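Home News Business Interviews Archive Contact

December 3, 2018
By the Business Desk

The owner of Pinder would like people to stop calling it a startup. The company sells secondhand kitchenware by mail from a former feed store on the edge of Lirkotport, and it has been open long enough that the sign over the door has been repainted.

"A startup is trying to get bigger," she said. "I'm trying to get the orders out by Friday."

She asked that her name be left out of this article. Customers who know it tend to call her at home, she said, and she has a phone at the shop for that. She sat at a table near the front window for most of the afternoon and got up now and then to sign for deliveries.

Pinder buys mixing bowls, baking dishes, stockpots and serving plates from estate sales and from restaurants that are closing. It washes them, checks them and sells them through a printed list and a plain website. There are no photographs on the list, only measurements and a line about the condition. She writes those lines herself.

"If there's a chip, I say there's a chip, and I say which side," she said. "People will buy a chipped bowl. They won't buy a second thing from you if you didn't mention it."

She came to the work from a bank. For years she handled small business loans, and she said the job taught her how companies get into trouble. Most of the ones she saw fail had plenty of customers. They ran out of cash while waiting to be paid, or they signed a lease for a building they did not need yet. When she left she had savings, a used van and a list of things she had promised herself not to do. Borrowing for inventory was at the top.

The first year was slow. She bought too many teacups, which take a long time to wrap and sell for very little. She still has some of them. In February of the second year a restaurant called Rillent closed and offered her the contents of its kitchen for one price, if she could have it cleared in 2 days. She drove back and forth with the van until it was done.

"That was the year it turned into a business," she said. "Before that I was a person with a lot of bowls."

The Rillent stock was mostly heavy white restaurant china, and it sold faster than anything she had listed before. Home cooks liked that it was hard to break. She has looked for the same kind of thing ever since, and she now spends a good part of each week on the phone with people who are thinking about closing. She said those calls can be long. Many owners have not told their staff yet, and she has learned to let them talk before she brings up the plates. 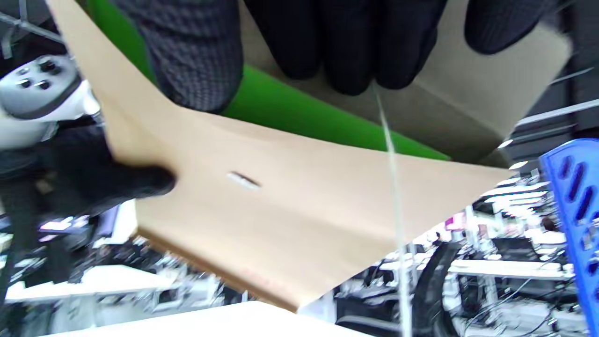
Shipping is the part of the business she talks about most. It is the largest cost after wages, and it is where she has made the most expensive mistakes. One spring she switched to a cheaper carrier to save money, and the breakage ate up the savings before summer. She now uses Kröger, a regional firm that picks up twice a week and pays claims without much argument. It costs more per parcel. She raised her prices to cover it and wrote a note on the list explaining the change.

"I got 5 letters about it," she said. "Four were fine. One person was very angry and then ordered a soup tureen."

She does not offer free shipping and does not plan to. In her view the customer pays for it either way, and she would sooner show the number. She also does not ship outside the country. She tried it, and the paperwork for a single pie plate took most of a morning.

The staff is small. She has 2 full-time employees and hires extra help before the holidays. Everyone learns to wash before they learn anything else, and everyone gets paid for the training. She said she has turned away people who had warehouse experience but did not like handling old things – they hurried, and it showed up in the returns.

Asked what she looks for, she thought about it for a while. "Somebody who'll turn a plate over," she said. "There's a back to it. Most of the trouble is on the back."

The town has been good to the business, though she has complaints. The road past the building floods, and the county has been talking about a culvert for as long as she has been there. Rents on Main Street have gone up, and two shops she liked have moved out. She was asked last year to open a second location downtown and said no. The feed store is cheap, it has a loading door, and there is room to park.

She has also said no to selling new goods. A supplier offered her a line of enamel pans at a 30 percent discount, and she kept the sample on her desk for a week before sending it back. It was a decent pan, she said, but she would have been competing with every other store that sold it.

Her plans for next year are modest. She wants to replace the water heater, which struggles on heavy wash days, and to move the list from monthly to every other month so that each one can be longer. She would like to take a vacation. She has said that before, and her employees have stopped asking where she is going.

Near the end of the afternoon a customer came in to ask about a lid. Pinder does not keep regular shop hours, but the door is usually unlocked and people do walk in. The customer had a casserole dish that had belonged to her mother and had brought its measurements on the back of an envelope. The owner went through the shelves, came back with two lids and set them both on the table.

"Take them home and try them," she said. "Bring me back the one that doesn't fit."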